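Collections > Household and Table > Woven Baskets and Table Fruit
Thursday, October 8, 2026 | Beryl Hartley, Collections Office

Vakcombe Museum of Domestic Life
Visit Collections Learning Research Contact

Woven Baskets and Table Fruit

The study collection at Vakcombe includes 200 items connected with the serving and display of food at home. Baskets form the largest part of it. The pictures on this page concern one shallow basket with shaped sides, a form often set out at the middle of a table, and the ornamental fruit shown with it.

Picture 1. Shallow basket with braided rim and fine ribbed weave, holding red and orange-red fruit with a sprig of green leaves. A single red cherry lies to the left of it.

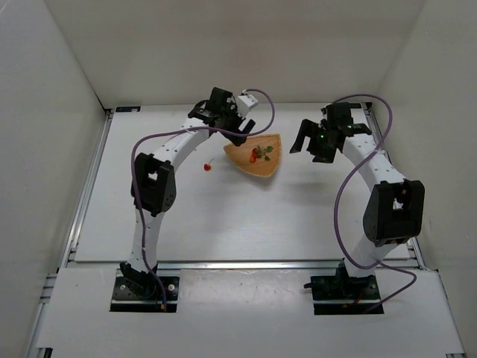
Picture 2. The white tabletop with its white back and side walls, the objects placed toward the rear.

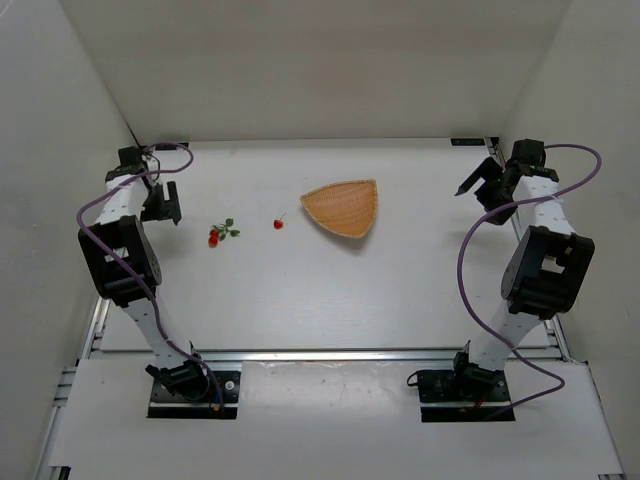 Picture 3. Detail of the woven bamboo, with fine parallel strips and a pale, notched rim. 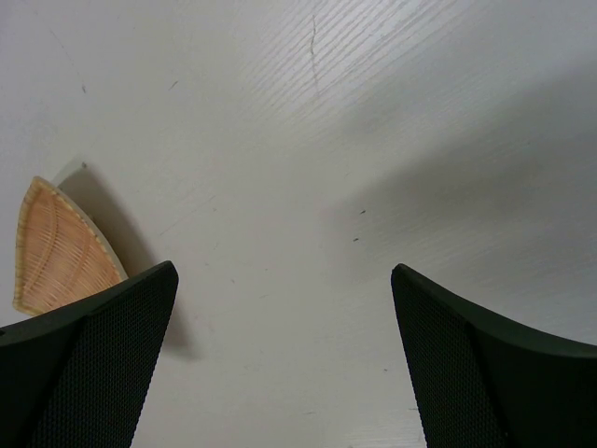

Baskets of this kind came to the museum chiefly through the Horrocks bequest, which was received in April and is still being cataloged. The bequest comprises 40 baskets, trays and covers, together with a quantity of ornamental fruit and foliage kept by the family for table use. Many of the pieces had been stored inside one another, and the smaller ones show pressure marks at the rim as a result. These have been left as found. Reshaping dry bamboo carries a high risk of splitting, and the marks form part of the record of how the pieces were kept.

Ornamental fruit is cataloged separately from the basket in which it arrived. Stems, leaves and wire are easily detached, and loose parts are bagged with the fruit they belong to wherever this can be established. Where it cannot, they are listed under a shared number. Visitors consulting the printed list should note that entry 1378 covers loose leaves and stems only and does not refer to a complete piece.

Terms used in the catalog

Rim: the finished outer edge of a basket, whether braided, bound or folded.
Rib: a raised line in the weave, formed where a strip passes over a stiffer element.
Spray: any leaves or fruit joined on one stem.

Shape is recorded from above. Baskets with three rounded corners are entered as "fan" and cross-referenced under "triangular," as earlier lists used both words for the same form.

Storage and handling

Woven pieces are kept flat on open shelves in the Clatine Room, lined with unbleached cotton. No more than 2 items may be out on a study table at one time. Baskets should be lifted from beneath with both hands and should never be picked up by the rim. Fruit must be taken out before a basket is moved, and painted surfaces should not be wiped.

Readers who wish to consult the collection should write to the Collections Office, giving the catalog numbers required. Requests for photographs are handled by the same office. Donors with information on the makers of any piece in the Horrocks bequest are invited to write to Beryl Hartley at the museum.

Previous gallery Next gallery Back to Household and Table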